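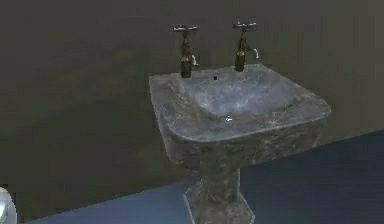 Wer bei Gruso in Rokville anruft, landet meistens direkt in der Küche. Dort wird seit 2012 Nassfutter für Katzen gekocht, und die Gründerin des kleinen Betriebs nimmt selbst ab. Ihren Namen möchte sie nicht veröffentlicht sehen, über das Futter redet sie gern. Vor allem über Wasser, denn das ist für sie die Frage, mit der jede Beratung beginnt. »Viele stellen den Napf neben das Futter und denken, damit ist es erledigt«, sagt sie. »Manche Katzen trinken lieber ganz woanders, zum Beispiel aus einem Waschbecken wie dem grauen hier mit den zwei Hähnen. Dann soll man sie lassen, solange keine Putzmittelreste darin sind.«

Trockenfutter stellt Gruso nicht her. Eine Katze, die nur davon lebt, müsse den größten Teil ihres Bedarfs trinken, und das täten viele nicht. »Ich sage niemandem, dass er Trockenfutter wegwerfen soll. Aber als alleiniges Futter würde ich es nicht geben.«

Zwei Sorten hat der Betrieb derzeit im Programm, Huhn mit Herz und Kaninchen. Eine dritte mit Lachs wurde im Juni eingestellt. Der Lieferant Geagea konnte die Qualität nicht mehr zusichern, einen anderen wollte sie so schnell nicht nehmen. Im letzten Monat gingen 689 Dosen Lachs hinaus, die Kunden fragen noch immer danach.

Auf dem Etikett stehen alle Zutaten mit Prozentangabe. Bei der Sammelbezeichnung »tierische Nebenerzeugnisse« wird sie deutlich: »Das kann Leber sein, das kann Lunge sein. Leber ist gut, aber ich will wissen, wie viel davon drin ist. Zu viel ist auch nichts.« Getreide und Zucker verwendet sie nicht.

Verkauft wird über den Onlinehändler Cellell und ab Hof. Rund 1.201 Haushalte stehen in der Kundenkartei, die meisten bestellen Kartons mit 12 Dosen. Zur Umstellung rät sie, das neue Futter löffelweise unter das alte zu mischen, über mehrere Tage, bei empfindlichen Tieren länger. Frisst die Katze einen ganzen Tag gar nichts, gehört sie zum Tierarzt.

Als Nächstes soll eine Sorte für ältere Katzen kommen, mit weniger Phosphor. Einen Termin gibt es noch nicht. »Die erste Probe haben meine eigenen stehen lassen«, sagt sie. »Die zweite kocht gerade.«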